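Home Workshop Tax Records: Keeping the Paper in Order

A workshop run as a side business produces receipts faster than most people file them. The notes below cover storage and sorting only. Deduction rules vary and should be checked with a preparer.

1. Separate business and household purchases at the register. Two transactions take a minute longer and remove the need to split a receipt later.

2. Copy thermal receipts the day you get them. The print fades, faster in a hot truck or next to a window. Write the job name on the copy, not on the coated side of the original.

3. Log hand tools one per line - utility knives, squares, clamps - with date, price and seller. "Misc. tools" is hard to support later.

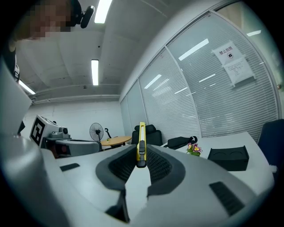

4. Keep equipment files apart from supplies. A saw bought for $800 gets its own folder with the invoice, the serial number and the date it was first used for work. Glue and sandpaper go in a monthly envelope.

5. Measure the work area once and keep the sketch. Mark any part also used for household storage. Redraw it if the layout changes.

6. Reconcile in October. Match the log to bank statements while sellers can still reprint a missing invoice.

7. Label each box with the tax year and the date it was closed, on the short end.

Last revised 29th March - B. Jiang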